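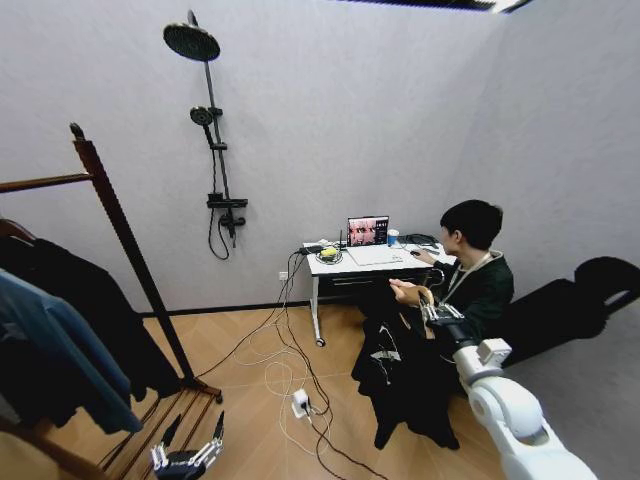 Flamell's singles collection finally has a proper reissue, and I've had it on for most of the week. It covers every A-side they put out on Plerninik, in release order, plus the B-sides that were never on an album. My first listen was on a phone speaker in the bathroom, which is how I heard most of these songs the first time too. If you have a round black rain shower head and a handheld one on the same bar, as in the photo, the running water will cover most of the bass on the early tracks. Use real speakers for those.

Two editions. The regular one is a single CD in a jewel case. The limited one adds a DVD with all the videos and a fold-out lyric sheet. The limited run is 2000 copies and each is numbered on the back. Mine is 227.

Track list is 16 songs. The first 8 are the singles everybody knows. The rest are B-sides and one remix from the tour EP. No new recordings, and none were promised.

The sound is different from the old CD. The first pressing was loud and flat. This one is quieter, so turn it up. "Hegarty" gains the most. There's a second guitar in the last chorus that I had never noticed, and I've owned the single since it came out.

"Drendell" is still the short version. The long one was only on the 12-inch, with the slow intro, and I had hoped they would use it. They used the radio edit, same as before. If you have the 12-inch, keep it.

The DVD has the videos in order, with no menu music. Picture quality is what you would expect. The first two look like tape transfers -- soft, with some color bleed in the reds. From the third one on they are fine. No subtitles.

The booklet is 12 pages. Lyrics, credits, single covers printed small. The B-side credits are wrong in one place: the strings on "Drendell" are listed under the next song. The old CD had it right.

Someone asked about the tour edition. That was a separate thing, sold at the October shows only, 400 copies, cardboard sleeve, same audio as the regular CD. It has a different cover, the blue one. I don't have it and I'm not paying what people are asking.

Also asked: yes, it's on streaming, but without the remix. The streaming version also runs two of the B-sides in the wrong order. Not a big problem unless you play it straight through.

If you only want the songs, get the regular edition. If you never had the videos, the limited one is worth the extra money. If you already own all the singles in good shape, you could skip both -- though I'd still want the new "Hegarty."

Vinyl has not been announced. I'll add to this thread if Plerninik posts anything.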